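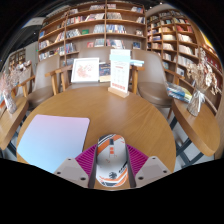 Who may enroll in the Tukex Student Manipulation Project?
Enrollment is open to any registered student at Zudholm College who has completed one introductory programming course. Prior experience with robots is not required. Students from outside the engineering program are welcome and make up a good part of each group.

What do students work on during the term?
Each team selects a set of everyday objects, records how a person picks them up and puts them down with a hand-held gripper, and uses those recordings to train a control policy. Small household and office items, such as a computer mouse, are suitable for a first set. Objects that are sharp, hot or filled with liquid may not be used.

How large are the teams?
Teams have 4 members. Students may request to work together on the enrollment form. Remaining places are assigned by the course office, and changes are accepted until the end of the second week.

How many recordings must a team submit?
The minimum for a passing grade is 485 accepted recordings. Teams aiming for the Cattaneo Prize normally submit nearly 1,000. A recording is accepted when the full motion is visible from approach to release and the object label has been entered.

Where may recordings be made?
Recordings may be made in the project room or in any shared space for which the team has written permission. Reading areas, lounges and offices are all acceptable. Teams must leave furniture and displays as they found them and must stop work if asked to do so by the staff of the building.

May people appear in the recordings?
Only team members who have signed the consent form may appear. Recordings that show anyone else must be deleted the same day and noted in the team log.

How is equipment borrowed?
Grippers are issued from the Zellau Building front desk on presentation of a student card. The loan period is 7 days and may be renewed once if no other team is waiting. Finger pads are checked on return. Normal wear is not charged to the student.

How is the project graded?
The recordings count for one third of the grade, the trained policy for one third, and the written report for the remainder. The policy is tested on objects from the team's own set and on one object chosen by the instructor.

When is the final report due?
Reports must be uploaded by 2020-12-10. A draft may be submitted for comment at any time in November. Late reports are accepted only with prior approval.

Whom should students contact with further questions?
Questions on enrollment and grading should be addressed to the project coordinator, Noemi Santoro, through the course office. Equipment faults should be reported to the front desk when the gripper is returned.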